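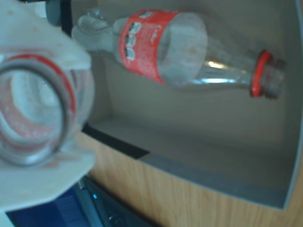

Trenmont Returns List

A table of deposit bottle returns at the shops in Trenmont, typed up from the paper slips the shops kept. Last updated May 29, 2021.

Contents

returns.csv has 3678 rows, one per slip. shops.csv has 16 rows, one per shop. The two join on shop_id.

Columns in returns.csv

slip_no: number printed on the slip. Repeats between shops.
shop_id: see shops.csv.
bottles: bottles handed in, as written.
paid: deposit paid back, in pence.
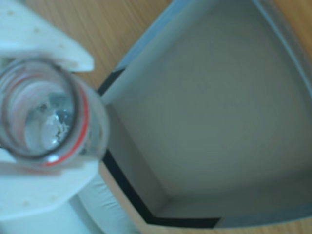 Known problems

786 slips have no legible date and are left blank in the date column. Please don't fill them from slip_no, as the Karnov Street shop used its pads out of order. Slips from the Pillai shop stop in July and start again 6 weeks later. The shop was shut for building work, so the gap is real.

Totals were not corrected. Where bottles and paid disagree, both are given as found.
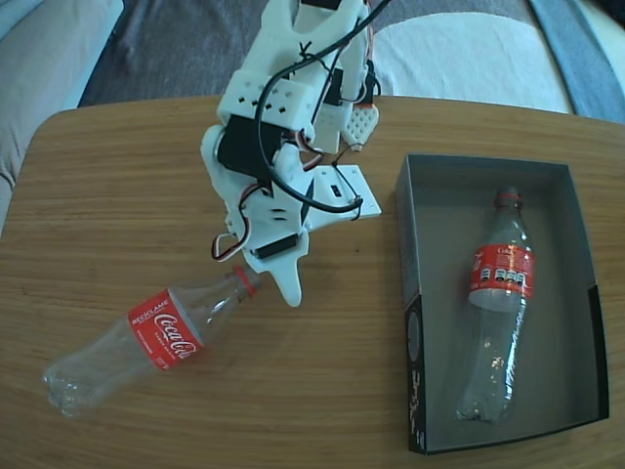 Crates were entered as single bottles at first and this has been put right in the current files. Older copies with "Ondex" in the file name still have the mistake and should be thrown away.

Licence

Free to use and share with a credit to the Trenmont Returns List.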